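Skumerdale Robotics Club forum > Build help > Grocery task, arm keeps losing the basket

gripjaw_70
ok so we're 2 weeks out from the Skastix challenge and our left arm can pick up the shopping basket fine but the second it starts moving the whole thing tips. handle rotates in the fingers. front drops, then fruit goes everywhere. Tried tighter grip, motor got hot and quit on us. Anyone else doing the grocery task this year? need ideas by Thursday lab

mossyservo
what are you grabbing it with, the stock fingers? those are smooth. a round handle in smooth fingers is a hinge. you built a hinge

gripjaw_70
stock-ish. angled ones, printed. handle isn't round tho, its got a ribbed lattice pattern on it

Tin_Ferret
Zip tie on the top of the handle. Gives the fingers an edge to sit against. We did this in October with the same size basket and went from dropping it constantly to 11 good carries out of 18. Not amazing but we placed

mossyservo
is that even legal? rulebook says no modifying store items

Tin_Ferret
Section 2 says you can't change the shape or weight "in a way that aids placement." Zip tie aids gripping. We asked at check in, they let it go

mossyservo
different judges every year. I wouldnt bet a whole season on somebody at check in being in a good mood. put the grippy stuff on YOUR side, rubber sheet on the fingers, problem solved and no argument

halfbakedPID
Rubber helps but it wears off. We went through a set every practice. Also have you looked at where the arm picks it up?? If you grab off center no finger is gonna save you. Team Mitusetti had a whole talk on this, the Van der Linden workshop one, slides should still be in the files tab

gripjaw_70
center-ish. camera is on the head so once the basket's up close it blocks half of what we can see. right arm is basically guessing at the fruit

halfbakedPID
then that's your real problem imo. Lower the basket, or swing it further left before the right arm goes in. You're driving blind

mossyservo
disagree, tilt first. fix one thing at a time. if its tipping it doesnt matter where the fruit is

Tin_Ferret
You can do both in one lab session lol. It's a wrist offset and a tape job

gripjaw_70
zip tie is on, left arm holding, right arm going in for the fruit. basket still leans toward the camera. also pls ignore the wrist cable, rerouting it next 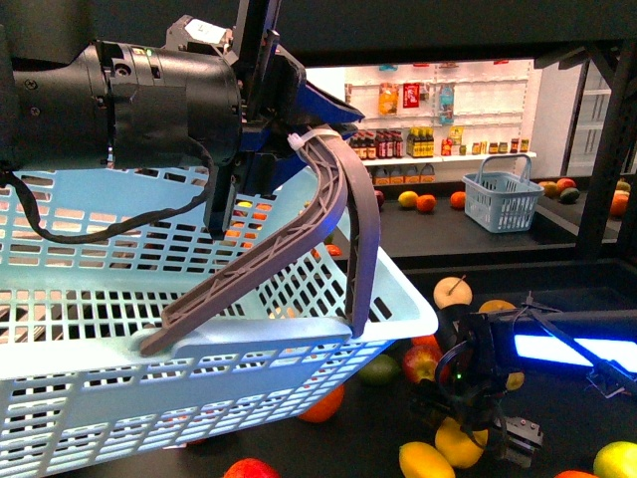 halfbakedPID says do the cable before anything else, a loop that loose will snag on the basket rim the first time the wrist rolls and then you're debugging tilt that's really just cable drag. Clip it back along the arm, leave enough slack for full rotation, then rerun the carry with nothing else changed.

mossyservo
ok yeah agree on the cable. still say email the judges re the zip tie. get it in writting

gripjaw_70
emailing tonight. rubber sheet's on order as backup. will post carry numbers after Thursday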